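Toolbar icons: labels or no labels?
Forum: Interface and signage

brirnen_dave
We're redoing the toolbar in Brikico and the plan is to drop the text labels and go icons only. There are 20 of them. I reckon most are obvious (bin, printer, magnifying glass) but my manager wants every label kept. Has anyone done this and regretted it?

kelpie174
Yes. We kept the labels off for one release and put them back in May. People knew the printer. They didn't know the funnel was a filter, and they guessed wrong on anything with arrows.

S. Entili
I'd split them. A picture of a thing works for that thing. A picture standing in for an action needs a word beside it until people have used it for a while. "Archive" has no agreed symbol, so whatever you draw, you're asking people to learn it.

brirnen_dave
Hover text covers that though, doesn't it?

kelpie174
Not on a tablet.

statton_signs
Disagree with Sutrisno a bit. The floppy disk for save hasn't looked like anything in the office for years and it's still fine. It doesn't matter what the drawing looks like as long as it's the same everywhere. I do wayfinding signs, and the colour and position do half the work.

S. Entili
The floppy disk is fine because everyone already learned it. Dave's archive symbol is new. I wouldn't compare the two.

Khosravi
We print 2 versions of our canteen menu board, one with symbols and one with words as well. Staff asked for the words one.

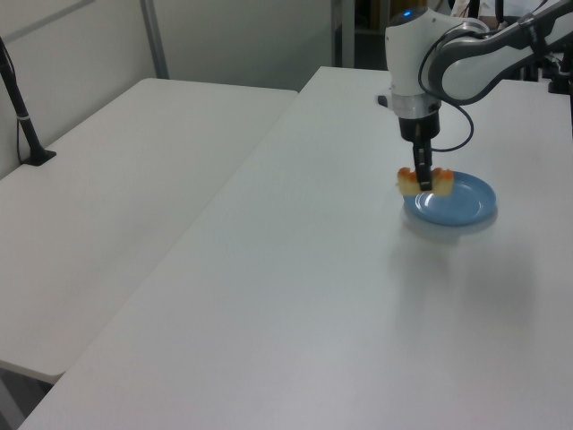

The symbols for nuts and dairy were the trouble. The nut one got read as a coffee bean, and we ended up with the plain word in the same colour as the symbol. I'd keep your labels, Dave, and make them smaller if space is the problem.

brirnen_dave
Space is the problem. I'll try labels on the action ones only and see what the manager says.

statton_signs
Mixed rows look untidy. Do all or none.

kelpie174
Untidy is OK by me if I can find the button.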